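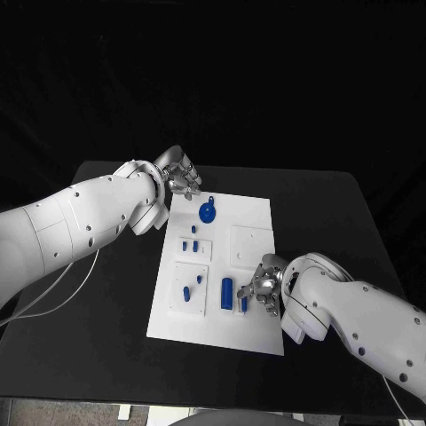 Hilo sobre el tablero de encaje, que me lo habéis pedido varios. Tablero blanco, placas blancas, piezas azules, mesa negra. Voy por partes y sin prisa.

Para quien llegue nuevo: es un tablero para practicar inserciones. Hay unas placas fijas y unas piezas que se colocan, se sacan y se vuelven a colocar. En el taller lo llamamos Roltilix desde el primer boceto y con ese nombre se ha quedado.

Empiezo por los colores, que es lo que más me preguntan. La primera versión era gris sobre gris. Muy elegante en la pantalla y un desastre encima de la mesa. A los diez minutos ya no distinguías el borde de la placa del borde de la pieza.

Regla que usamos desde entonces: lo que está fijo es blanco, lo que se mueve es azul. Con eso se explica medio tablero a cualquiera que entre por la puerta.

Probamos también naranja. Se veía bien, pero con la luz cálida de la tarde se comía los cantos. El azul aguanta mejor el cambio de luz. Puede que con otra iluminación salga otra cosa, yo cuento lo que vi en mi sala.

La mesa. Cuadrada, tapa negra mate. Lo de mate lo pondría en mayúsculas. La anterior tenía un acabado satinado y cada lámpara del techo dejaba una mancha clara justo donde trabajas.

Lo malo del negro mate: se nota todo. Polvo, huellas, la marca de un vaso que alguien apoyó un momento. Paño de microfibra apenas húmedo y después uno seco. Nada de limpiacristales, que deja cercos.

Y el polvo blanco de lijar las placas, sobre todo. Lijad en otro sitio. Yo tardé en aprenderlo y todavía encuentro restos en la ranura del canto.

La cortina del fondo es tela negra, sin más misterio. Antes detrás había una estantería con cajas de todos los colores y la vista se iba sola. 4000 pesos en Mancuso, cortada a medida y con el dobladillo hecho.

Tiene arrugas. Sí, la he planchado. Vuelven. Si la dejas colgada con algo de peso en el bajo mejora bastante, pero una tela lisa del todo no la vais a tener nunca.

Un consejo con la cortina: que llegue más abajo que la tapa de la mesa. La nuestra al principio quedaba corta y asomaba una franja de pared por detrás, justo a la altura de los ojos cuando te agachas a mirar un encaje.

Ahora el tablero. Es rectangular y va suelto sobre la mesa, sin atornillar. Mucha gente lo fijaría. Yo prefiero poder girarlo un poco, porque un tablero siempre recto te acostumbra a una sola postura y luego, en cuanto cambia el ángulo, no aciertas.

Para que no patine: cuatro puntos de goma fina debajo. Con goma gruesa el tablero bota cuando aprietas una pieza, muy poco, pero se nota en la mano.

Medid el grosor de la goma antes de pegarla. Nosotros mezclamos dos bolsas distintas y estuvimos una mañana buscando por qué cojeaba.

Placas. Aquí es donde se va el tiempo. Una placa parece un rectángulo con agujeros y ya está, pero la posición de cada una respecto a las demás decide si el tablero se puede usar o si acabas dándote con los nudillos en la de al lado.

Hicimos las primeras distribuciones con cartulina recortada y cinta de papel. Lo recomiendo mucho. Mover una cartulina cuesta dos segundos, y repetir una placa ya taladrada cuesta la tarde.

Ngọc Trình propuso dejar vacía una zona del tablero, y tenía razón. Hace falta un sitio donde dejar la pieza que acabas de sacar. Yo lo había llenado todo de placas porque me daba pena desperdiciar superficie.

Las piezas azules. Lo más difícil de hacer bien es lo más simple: la clavija. Un palito vertical que tiene que entrar, quedarse de pie y salir sin arrastrar la placa.

Si va muy justa, para sacarla tienes que hacer palanca y acabas ovalando el agujero. Si va suelta, se inclina, y una clavija inclinada ya no sirve para practicar nada.

Sobre la holgura, sin recetas universales: haced una tira de prueba con varios agujeros, cada uno un pelín mayor que el anterior, y apuntad el número al lado con rotulador. Yo guardo la tira en el cajón y la saco cada vez que cambia el lote de material.

La clavija se prueba con los dedos y en frío. Recién hecha, la pieza engaña. Dejadla reposar de un día para otro y medid entonces.

El chaflán en la punta ayuda mucho más de lo que parece. Sin chaflán la gente busca el agujero a golpecitos y en una semana tienes el borde lleno de picaduras. Con uno demasiado largo el ejercicio se vuelve trivial. Nosotros lo hemos ido recortando.

También le puse chaflán a la boca del agujero, en una versión intermedia. Quitado. Con los dos a la vez la clavija se metía sola y ya no se aprendía a alinear.

Acabado de las piezas: lijado suave y nada de barniz. El barniz cambia la medida, y además lo cambia mal, más en las esquinas que en las caras.

Desgaste. Llevamos la cuenta en una libreta colgada junto a la mesa, con rayitas como en una celda. La clavija más usada va por casi 4000 inserciones. Se nota en el color, más apagado en la parte baja, y un poco en el ajuste.

De placas hemos cambiado dos en todo este tiempo. Una por desgaste y otra porque se me cayó al suelo de canto. La segunda no la apunté en la libreta hasta que me lo recordaron.

Sobre perder piezas: pasa siempre. Son pequeñas, ruedan y el suelo está lleno de escondites. Tengo una caja con repuestos y en la tapa hay pegada una lista. Son 21 en total contando las de reserva, y cada vez que se recoge se repasa la lista.

Para que rueden menos, a las cilíndricas les hicimos una cara plana muy estrecha en un prototipo. Funcionaba, pero complicaba el ajuste y la dejamos. Si alguien lo ha resuelto de otra manera, que me lo cuente.

El orden de montaje que seguimos: tablero limpio, placas, comprobar que ninguna se mueve, y entonces las piezas. Cuando he empezado por las piezas he acabado desmontándolo todo.

Para fijar las placas usamos tornillo por debajo. Un compañero de Gronov me insistió con los imanes, que se cambia la distribución en un momento. Los probé. Comodísimos hasta que tiras de una clavija y te llevas la placa puesta.

Igual con imanes más fuertes va bien, no lo descarto. Pero entonces hay que pensar cómo quitas la placa cuando la quieres quitar – y ya tienes otro problema.

La luz. Dos puntos, altos y a los lados, ninguno justo encima. Sobre blanco, una luz cenital te borra el relieve de las placas y parece una hoja de papel. Con luz de lado cada placa tiene su sombrita y ves dónde acaba.

Y que las dos sean del mismo tono. Tuvimos una fría y otra cálida durante meses, y medio tablero parecía amarillento. Alguien llegó a limpiarlo con alcohol pensando que era suciedad.

Altura de la mesa: la nuestra queda baja para trabajar de pie muchas horas. La subimos 5 cm con unos tacos y fue la mejor reforma del año, y también la más barata.

Si ponéis tacos, revisad el nivel después. Una clavija vertical sobre una mesa torcida no está vertical, y te vuelves loco pensando que has taladrado mal.

El blanco del tablero se ensucia por las esquinas, que es por donde se coge. Goma de borrar de las blandas, de las de dibujo técnico. Va mejor que cualquier producto y no raya.

Guardarlo: plano y tapado. De canto ocupa menos y es tentador, pero el primero que guardamos así lo recogimos en junio un poco combado. Ahora es una bandeja para tornillos, bastante buena por cierto.

Preguntas que me han llegado por privado. ¿Se vende? No. ¿Paso los planos? Cuando estén presentables sí, ahora mismo hay medidas corregidas a lápiz que solo entiendo yo, y no todas.

¿Se puede hacer más grande? Se puede. Hicimos uno del doble para un curso corto en Stollevham y no lo repetiría. No alcanzas cómodo al fondo y las placas de detrás se quedaron casi nuevas.

¿Y más pequeño? Para llevarlo en una mochila tendría sentido, con pocas placas. Lo que no haría es encoger también las piezas, porque entonces el ejercicio es otro.

¿Por qué no numerar los agujeros? Lo hicimos. La gente miraba el número y no la forma. Los números están ahora por la cara de abajo y solo los usamos para montar.

Lo siguiente que quiero probar es una placa con un agujero que no sea redondo, algo con una sola orientación buena. Tengo tres dibujos y no me convence ninguno. El cuadrado con una esquina cortada es el que más me gusta de momento.

También tengo pendiente una bandeja para las piezas sueltas, del mismo blanco que las placas. O negra, para que no se confunda con lo que está fijo. Lo estoy pensando mientras escribo y creo que va a ser negra.

Si alguien tiene experiencia con clavijas que se aflojan en invierno y aprietan en verano, me interesa mucho. Lo he notado en dos agujeros y en los demás no, y son del mismo lote.

Cuando tenga limpia la lista de medidas la cuelgo aquí mismo, debajo de este mensaje.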